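Home | Stories | Reviews | Archive | Contact

The Trial Unit

The Mamow 7 came on a two-week trial from Steline, and I was told to write it up for the buyers' page. It arrived in September with a blue table and a wooden board.

I had reviewed its older brother, the Egan, and given it 2 stars. Steline had not forgotten. The letter with the kit said they hoped I would be fair this time.

I live alone in Prirnside, over the old chandler's. By the second evening I was saying good night to it.

The task in the manual was called Gather. Small plastic shapes go on the board and the long grey finger pushes them together. I set it going and made tea.

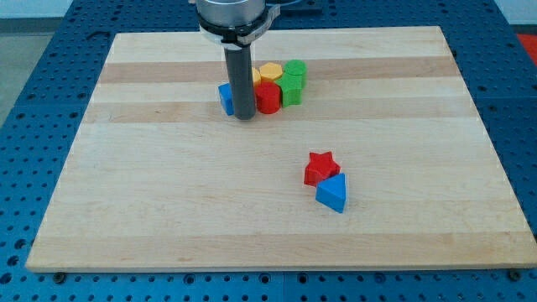 I wrote down that the star and the triangle were still apart from the rest, and that I did not mind. My sister and I had sat like that at weddings.

The form asked whether I would pay £2881 for it. I left the box until last. Then I gave it 5 stars, crossed that out, and rang Steline to ask if the trial could run on another week.

Print this page | E-mail this story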